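Lost and found bin: how long do you keep things?

Last updated 16/04/2020

plakarau_jo
I run the front desk at a small community center, and along with the keys and the complaints I inherited the lost and found. It lives in a big gray metal bin. Things go in. In theory things come out. We have an unwritten rule of keeping items for a month, and like most unwritten rules it has never been read by anyone. I emptied the thing in October and found a swim cap that had more or less become part of the floor.

What do the rest of you do? I want a number of days I can put on a sign, and I want someone else to blame for it.

Zellis74
19 days. I know how that sounds. We used to do 30 and people would show up on day 31 in tears over a scarf. Now they show up on day 20 in tears over a scarf, but I've had the scarf out of my way for longer.

marty_the_mop
Two weeks for clothes, two months for anything with a battery or a key on it, forever for anything that looks like a child sleeps with it. I have one stuffed rabbit in my desk drawer that has outlasted two managers.

Cimby
Strong disagree with the forever category. I used to do that. You end up with a drawer of toys looking at you every time you reach for a stapler. Kids move on. The parents buy another one on the way home and say it came back from its vacation.

marty_the_mop
Spoken like a person who has never handed one back to a four-year-old.

Cimby
I have handed one back to a four-year-old. She told me it was the wrong one. It had her name on it.

Sylvain Cordier
The number of days matters less than the sorting. If everything goes in one bin, you have a heap, and you can't put an expiry date on a heap. Bag each item when it comes in, write the day on the bag, done. We're a bigger building than yours, I think, and I've got the whole business down to 2 shelves and a box of 1000 freezer bags that will see me into retirement.

Also, metal bins are terrible for this. They're cold, they're loud, and every set of keys dropped in one sounds like a car accident.

plakarau_jo
The bin is staying, Sylvain. It was here before me and it has more scratches than I do. I do take the point about the heap, though. The trouble is that the odds and ends never look worth a bag until someone wants them.

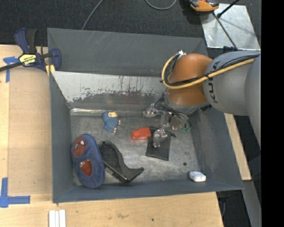 Do you have to keep a single slipper if the other one never turns up?

Treat it like any other lost item and hold it for your full period, as the owner most likely has the other one at home.

Zellis74
That's our line too, for what it's worth. A single shoe gets the same 19 days as everything else. After that it's textile recycling, and check first that your place takes singles. Ours wants pairs tied together, so I save up the loners and ask nicely.

Cimby
A blue slipper with a face on it is going to get claimed, I'd put money on that. Nobody phones about a black sock. Something with eyes on it, they phone.

marty_the_mop
So you DO agree about the ones that look at you.

Cimby
I agree that they get claimed. I don't agree that they get a pension.

Sylvain Cordier
Can I raise the matter of pouches. Any pouch or wallet or zipped thing should be opened when it's handed in, with a second person standing there, and a note made of what was inside. Then it goes in a locked drawer and never in an open bin. I learned this after a gentleman claimed his empty pencil case had contained his grandmother's ring.

Zellis74
Had it?

Sylvain Cordier
It had contained pencils, at one time. We had a long talk.

plakarau_jo
OK, the pouch rule I'm taking. There's exactly one locking drawer at my desk and it's full of takeout menus, so those are going.

What about describing things to people who phone? I've been saying "yes, we have a blue one" and then they agree with me that theirs was blue.

marty_the_mop
Never say what you've got. Ask what they lost, where, and one thing about it that you couldn't guess. If they say "it was sort of a normal one," tell them to come in and look for themselves. Most don't.

Cimby
I tell them everything. If somebody is willing to lie, put on a coat and take a bus for a used slipper, they've earned the slipper.

Sylvain Cordier
This is how rings go missing, Cimby.

Cimby
Pencils, Sylvain.

Zellis74
To get back to the sign. Ours says: "Found items are kept for 19 days and then donated or recycled. Please ask at the desk." Put it at eye level and also on the bin. People will still ask you how long things are kept, while leaning on the sign, but you can point.

Don't put "we are not responsible for." We had that up for years and all it did was make people want to argue.

marty_the_mop
And print it bigger than you think. I went up to 74 point and one person read it.

plakarau_jo
Right, decision made, you can all stop being sensible. 21 days, because three weeks is easy to count on a calendar. Bags with the date on them for anything clean and small. Pouches get opened with a witness and locked up. Bin stays. Slippers stay the full 21 days whether they come with a friend or not.

I haven't ruled on stuffed toys.

marty_the_mop
You have a desk drawer, don't you?

plakarau_jo
It's about to have no menus in it.

Sylvain Cordier
Please don't put the toys in with the pouches. You'll need a separate list.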